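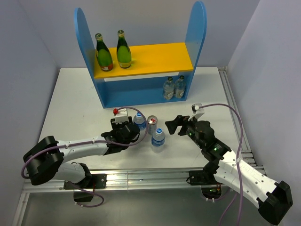 Recogida de demostraciones para el aprendizaje por imitación

La recogida de demostraciones es la fase del aprendizaje por imitación en la que se reúnen los ejemplos con los que después se entrena un modelo de control. Cada ejemplo, llamado episodio, contiene la ejecución de una tarea de principio a fin: las imágenes de las cámaras, las posiciones de las articulaciones y las órdenes enviadas a los motores, todo ello con una referencia temporal común. En manipulación con dos brazos es habitual que un operador conduzca el robot a distancia mientras el sistema lo registra todo.

El puesto de trabajo

El puesto suele consistir en una mesa lisa, de color claro, rodeada de paredes sin dibujos. Los brazos se fijan a un perfil de aluminio en el borde delantero y se orientan hacia el centro, donde se colocan los objetos. Las paredes reducen los cambios de fondo entre sesiones y limitan la luz que entra de lado, un factor que afecta sobre todo a las botellas, por sus brillos y transparencias.

En la tarea de ordenar bebidas, el mobiliario se reduce a una estantería pequeña con dos niveles. Las botellas de vidrio, las de plástico y las latas se reparten entre la mesa y la estantería según la disposición inicial que corresponda al episodio. Una tarea así obliga a combinar agarres distintos, ya que el cuello estrecho de una botella y el cuerpo de una lata no admiten la misma aproximación.
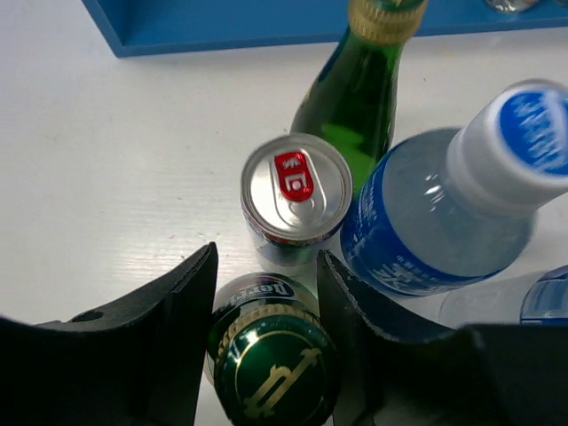
Redacción técnica de Otmont, responsable de la sección de robótica

Las cámaras

Se distinguen dos clases de vista. La vista general procede de una cámara fija y abarca los dos brazos y la mesa. La vista de muñeca se mueve con la pinza y muestra los dedos junto al objeto, con frecuencia casi en vertical, de modo que de una botella se ve sobre todo el tapón y de una lata, la tapa con la anilla. Las dos son complementarias: la primera sitúa los objetos entre sí y la segunda da el detalle del contacto. En grupos apretados, la vista de muñeca pierde parte de los objetos vecinos, tapados por los propios dedos o fuera del encuadre.

Los cables de las cámaras de muñeca se llevan a lo largo del brazo con holgura suficiente para todo el recorrido. Un cable tenso puede frenar la articulación y deja en los datos un movimiento que el operador no ordenó.

Organización de las sesiones

En el conjunto Trollari, dedicado a envases de bebida, se fijaron 500 episodios por tarea, grabados en bloques de 30. Entre un bloque y otro se cambia la disposición de partida y se comprueba la calibración de los dos brazos. La guía de Sinness, en la que se basa ese procedimiento, contempla siete disposiciones iniciales y pide que las botellas se giren de vez en cuando – la etiqueta no debe quedar siempre hacia la misma cámara.

El operador marca el comienzo y el final de cada episodio. Los intentos fallidos se guardan en una carpeta aparte. Algunos equipos los descartan por completo; otros conservan los que incluyen una corrección, por ejemplo un segundo agarre después de uno mal centrado, y los anotan como tales.

Revisión

La revisión se hace en dos pasadas. La primera es automática y busca fotogramas perdidos, desfases entre cámaras y saltos en las lecturas articulares. En la segunda, una persona reproduce el episodio y comprueba que la tarea coincide con la instrucción escrita. Las discrepancias más frecuentes en Trollari fueron de nomenclatura: «botella verde» resultaba ambiguo cuando había más de una en la mesa, y desde septiembre las instrucciones añaden la posición.

Limitaciones

Un modelo entrenado en un solo puesto tiende a depender de la altura de la mesa, del fondo y de la colocación de las cámaras. Los envases transparentes siguen siendo difíciles, en particular cuando se superponen desde el punto de vista de la pinza. También influye el estilo del operador – velocidad, orden de los agarres, mano preferida –, por lo que conviene registrar quién graba cada bloque mediante un código.

Véase también: teleoperación, manipulación bimanual, clonación de comportamiento.

© Otmont. Todos los derechos reservados | Contacto | Volver arriba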